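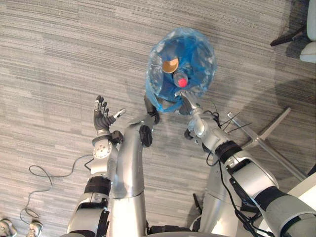 The appeals court stayed the Flidley bag ordinance this morning, pending a ruling on state preemption. The stay covers sections 3 and 9 only. Section 3 defines a covered bag by film thickness, with no mention of handles, color or use. A translucent blue bag like the one in my photo could therefore be covered or exempt, and you would need a gauge to know. The state's brief calls that definition a product standard, and product standards are reserved to the legislature.

Posted by stare_indecisive, 2/24/21

Re: Flidley stay
docket_mule wrote:
Disagree on section 3. Gaete v. Flidley was decided on the fee, and the definition was never briefed. A stay is not a merits ruling. The city has 48 days to respond.

Re: Flidley stay
tfm_sumeya wrote:
19 days on the stay, 48 on the appeal. Separate clocks. As for what is still enforceable:

1. Section 5, the deposit on drink containers. Clear plastic water bottles with screw caps are included, and the cap color makes no difference.

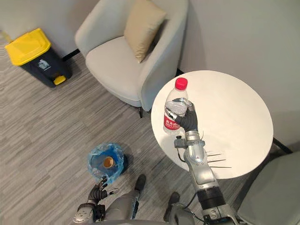 2. Section 6, retailer reporting. First reports are due in September.

3. Section 12, penalties, but only as applied to 5 and 6.

Sumeya Tesfamariam

Re: Flidley stay
docket_mule wrote:
I read 12 as falling with 9. It cross-references the fee schedule.

Re: Flidley stay
stare_indecisive wrote:
Only 12(b) does. 12(a) has its own amounts. Blandine Fleury's amicus for Flondine covers this in a footnote, and the city didn't contest it.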